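Studio Diary – Jun 2, 2018

The Katisdale recording room reopened to members today. Lizelle Gumede tested the Fullico interface on all 10 inputs, and input four still hums at high gain.

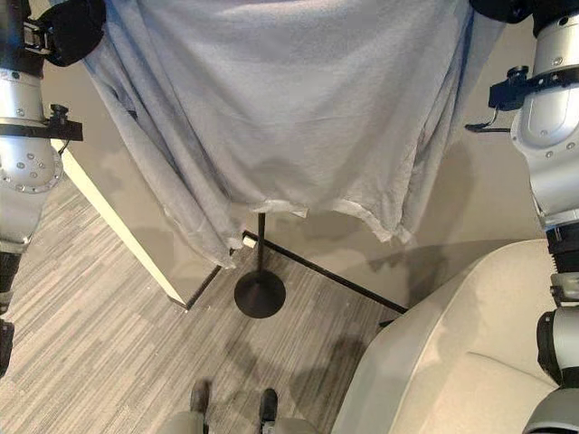 Light blue-gray cloth, held at its top corners.

Valentina Jara recorded two takes of spoken word for the Domínguez podcast – the second was kept. Sessions may now run up to 11 hours with prior approval.
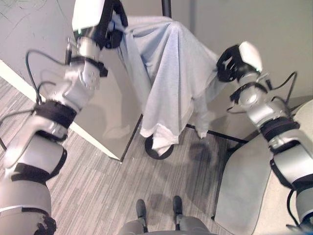
Pending

Replacement cable for input four. Didau license renewal, due in November.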